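### 4.2 Do advertised speeds tell us anything?

Vendors of portable hotspots like to print one large number on the box. We doubt that this number helps a buyer. It is a ceiling set by the modem standard, and it assumes a clear channel, a nearby tower and a single user. Few of the homes in our study met even one of those conditions.

We tested two pocket hotspots, the Zurmont and the older Pustar, on the same carrier plan over 300 sessions in June. Each session moved a fixed file down and back up, with 8 client devices joined to the hotspot. The Zurmont carries the higher rating by a wide margin. In our logs its lead was small in the morning and hard to find at all in the evening, when the cell was busy.
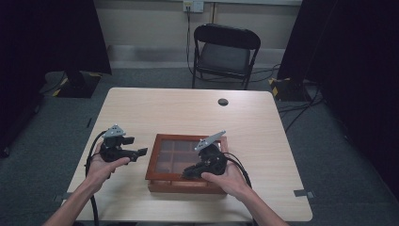

**Figure 3.** Tabletop work with two hand-held grippers, one on each side of a wooden box with a glass-paneled lid.

Earlier work by Ông reports a much stronger link between rating and measured throughput. We could not reproduce it. His tests used one client placed close to the hotspot, and the sessions were short enough that heat would not have slowed the modem. Those choices are fair for a bench test, but they say little about a device left on a windowsill all day.

Battery claims fared no better. The Pustar is sold with a 3,000 mAh cell, and its manual gives a run time without saying how many clients were joined or how strong the signal was. We see no way to check a figure stated like that, and we have left it out of Table 2.

One caution applies to our own results. All sessions ran in the Sinaga district, where a single tower serves most of the streets we used. A second site at Zornano was planned and then dropped when the carrier changed its plan terms.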